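Chore Supervisors Wanted (Patience Essential)

Gernix is looking for 5 people in Trernudville to help us settle whether a machine can tidy up after dinner. Current position: sometimes, if dinner was simple and you have the evening free.

You will work with Anitha Gounder's household tasks group, watching simulated attempts at small jobs such as putting a bowl where it belongs. You mark each attempt as done, half done or "would have been quicker to do it myself." There are 1561 attempts waiting. Some are very short. Some only feel long.

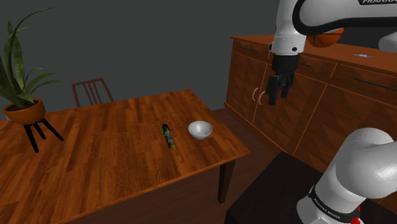 No engineering background is needed. We have plenty of engineers, and they are far too easily pleased. We would like to hear from people who have cleared tables for a living, raised teenagers or shared a kitchen with roommates.

The work is part time, at the Rawat building, through the end of July. Pay is $300 a week. Coffee is free and made by a person.

To apply, write to Amado Salazar at Gernix and tell him which chore you would hand over first, and what you would expect to find broken afterward. Résumés optional. Apply by Tuesday, January 28, 2020.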